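**Gripper loses marker tracking during shirt folding. Clean or replace?**

Erick Koech

Two hand-held grippers, folding cell at Vastitz. The width reading jumps when the fingers are wide open over the collar. Finger pads were changed in October.

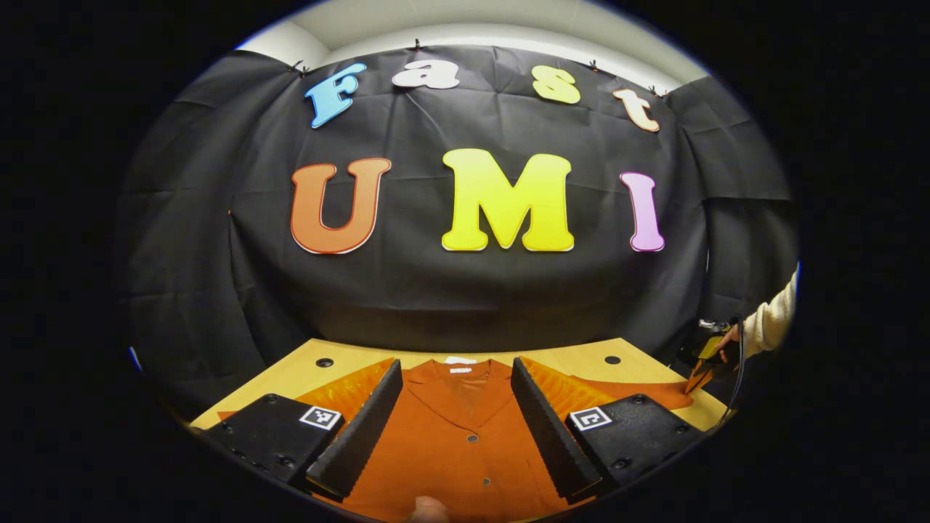 ### Replies

**Vadero**

Check the square markers on the finger blocks first. Wipe with a dry cloth – no solvent. If a corner has lifted, replace both and redo the width calibration. Ours needed 2 passes.

**gaber_9**

Probably lighting. Try another lamp.

**Ristham**

Check the screws in the blocks too. After a pad change, rerun the open and closed limits before recording.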